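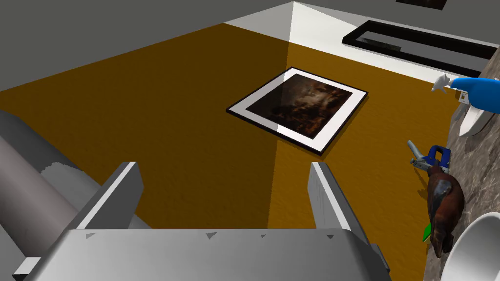 For two years the Stuvumance group in Skenameck has been training robot arms in rooms that don't exist. The rooms are generated by software, filled with household objects picked at random from a library, and used once. A spray bottle may end up on a marble counter next to a bird figurine. The arm is told to pick one of them up, and the attempt is scored.

Leonor Sequeira started the project with a narrow question. Most simulated training spaces are tidy, with objects standing upright in the middle of a plain table. She wanted to know how much that tidiness costs when the same software runs a real arm in a real kitchen.

"We had a policy that looked excellent on the screen," she says. "Then we put it on the hardware and it reached for a bottle as if the bottle were standing up. It was on its side."

Her team wrote a scene generator called Trundgate. It chooses a room, changes the colors and textures of the walls and counters, and drops objects onto the surfaces from a small height so they land however they land. Bottles tip over. Tools come to rest against dishes. Pictures, mirrors and other things that have nothing to do with the task are left in on purpose.

The library holds 153 objects. For the main experiment, the group trained one policy on tidy scenes and another on Trundgate scenes, with the same number of practice attempts for each. Both saw the room only through a simulated camera mounted behind the gripper, looking out past the fingers.

The two policies were then moved to a physical arm at the group's Ciobanu Street lab and tested on 11 objects that neither had handled in training. The tidy policy picked up its target in 43 percent of trials on cluttered counters. The Trundgate policy managed 71 percent. On a bare table the two finished within 3 points of each other.

The failures were not spread evenly. Glossy objects gave both policies trouble, and so did anything lying close to the rim of a sink, where the fingers had little room to close. Sequeira thinks part of the problem is contact. The simulator treats every surface as rigid, and real grips slip in ways it doesn't model.

Cost is another limit. A dropped-object scene takes longer to prepare than a tidy one, because the software has to wait for everything to stop moving. The group now settles scenes in batches overnight and stores them for use the next day.

A second round of tests is planned for October, with drawers and cabinet doors added to the rooms. Sequeira also wants to swap the flat, parallel fingers for a softer pair and repeat the sink trials.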